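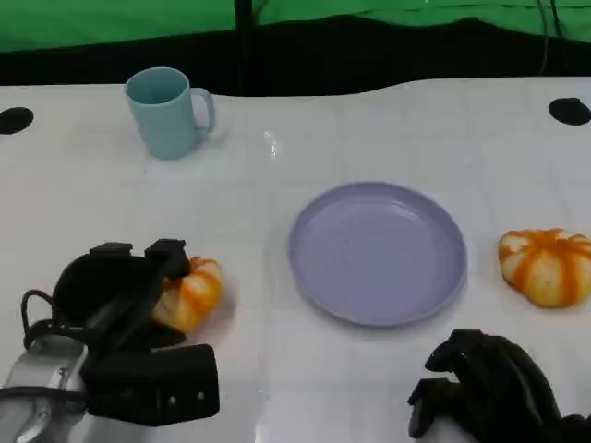
Jul 3, 2025. Table laid out again for the harvest supper trial. Light blue mug at the upper left, lavender plate near the centre, the striped pumpkins either side of it. The supper is in August, so the layout has to be settled early.

The green cloth is staying up. It creases badly and the iron at Prendholm is still broken. Morfudd Kemeys wants it steamed; quoted 3 days by Foulkes.

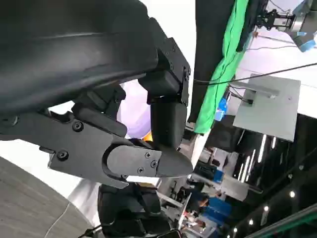 Budget is 200 for everything on the table, cloth included. Remaining after Foulkes: not yet worked out.

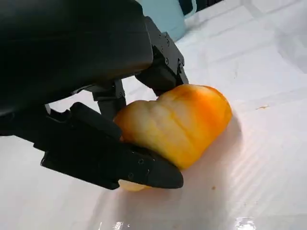
Reading time: 1 min

Orange-and-yellow pepper tried on its side on the white top. It sits well enough. Would buy two more of the same.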